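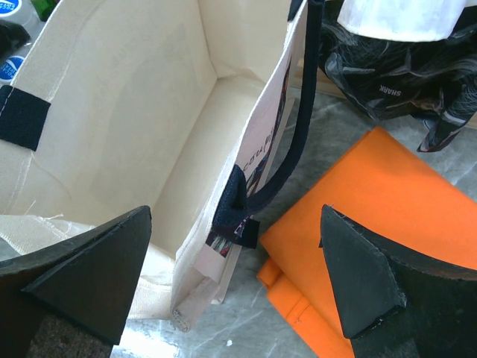 Cream canvas tote with a navy handle.

I wash my makeup brushes in the kitchen sink, and I know some of you will have feelings about that. The bathroom basin in our place is the size of a cereal bowl and the faucet hangs over it by an inch, so the kitchen it is. I scrub the sink first and I scrub it again after, and the dish rack moves to the counter while I work.

Several of you wrote in after the June post asking how I look after brushes and sponges and all the other bits that touch my face, so I've put everything I do in one place.

Brushes first

Wet only the bristles. I did it wrong for years, dunking the whole thing headfirst in a mug and leaving it to stand, and then I couldn't understand why my good powder brush came off its handle in my hand. Water creeps up under the metal collar and loosens the glue. Now I hold each one under lukewarm water with the bristles pointing down and keep my thumb around the collar.

For soap I use a plain unscented bar. I've tried the fancy brush shampoos and they're fine, they smell lovely, but a bar does the job and lasts forever. Swirl the brush on the wet bar, then swirl it in your palm until the suds run white. Foundation brushes take three or four rounds. If one is really caked, work a drop of olive oil through it first, wipe it on a paper towel, and then go in with the soap (and do a second soaping, or you'll have a greasy brush and streaky cheeks, ask me how I know).

Squeeze, don't wring. Then reshape the head with your fingers and lay it flat with the bristles hanging over the edge of the counter so air gets underneath. My sister-in-law Eluned Jarman clips hers upside down to a coat hanger with clothespins, and it looks like a tiny laundry line, and I have to admit they dry faster than mine! Big fluffy ones need overnight. Please don't put them on the radiator. I melted the glue on two of them that way.

I do the foundation and concealer brushes once a week and the powder ones every couple of weeks. Eyeshadow brushes get done when the purple starts showing up in the beige.

Sponges

Sponges are worse than brushes, because they hold everything. I rinse mine after every use and give it a proper wash every few days – squeeze it on the same bar of soap, squeeze it under the water, repeat until it runs clear. A 10 minute soak in warm soapy water helps with the stubborn stains, though an old sponge never goes back to its original pink and I've stopped expecting it to.

Let it dry out in the open. I used to pop mine back in its little plastic case, damp, and shut the lid, and one morning I cut it in half out of curiosity and there were black specks all the way through. Straight in the trash. If you see specks, or it's torn, or it smells like a gym shoe, it's done. I replace mine every two or three months regardless.

Washcloths and the reusable pads

I bought a stack of cotton rounds when I got tired of going through a bag of 200 disposables and then finding the bag empty at bedtime. They wash beautifully if you do two things. Rinse the mascara out before it dries, and put them in a zippered mesh bag. Without the bag they end up inside the fitted sheet, or stuck to the dryer drum, or just gone.

No fabric softener on these. It leaves a coating, and a coated pad pushes toner around on your face and doesn't soak any of it up. Same goes for face towels. I wash mine warm with a little less detergent than the cap tells me to, and if they've gone stiff I run them through again with no detergent at all. You'd be amazed at the suds that come out of a "clean" towel.

I keep dark washcloths for taking off makeup and white ones for everything else. That one change has saved more towels than any stain remover I've bought.

Bottles, jars and the last inch

I hate throwing away product. With a tube, I flatten it from the bottom with the back of a comb, and when that stops working I snip the end off with the kitchen scissors. There's usually enough left for another week. Fold the cut end over and clip it with a binder clip so it doesn't dry out.

Pump bottles I stand upside down in a mug overnight. Don't add water to lotion to stretch it! I did this with a 400 ml bottle of body lotion and it went sour on me in the cabinet. Water thins out whatever is keeping the stuff fresh. Body wash and shampoo I'll rinse out with a splash on the very last day, since I'm using it right then.

For jars I use a little plastic spatula that gets washed with the brushes. And if you're reusing an empty jar, wash it in hot soapy water, pull out the liner inside the lid (gunk hides under there), and let it dry all day before anything goes in.

Write the month you opened it on the bottom in permanent marker. Many products have a tiny picture of an open jar with a number and an M on it, and that's how many months you've got after opening. Mascara goes after three months in this house, no matter how much is left.

The mirror and the drawer

Hairspray on the mirror comes off with rubbing alcohol on a soft cloth. Wipe it on, give it a few seconds, then buff with a dry one. Keep it off painted frames.

Spilled powder in a drawer should be vacuumed with the brush attachment before you bring anything wet near it. I went in with a damp sponge the first time and made bronzer mud, and it's still in the corners. Now I line the drawer with a cut-down plastic placemat I can lift out and rinse in the tub.

And nail polish on a wood dresser, Derek Furnival asked about that one – leave the remover alone, Derek, it'll take the finish off too. Let the polish harden completely and try easing up the edge with an old plastic card. If it won't budge, stop there and get somebody who refinishes furniture to look at it.

Next time I want to get into hairbrushes, and what to do about the gray fluff.

Contact | Copyright Cunine Home Notes, all rights reserved | Back to top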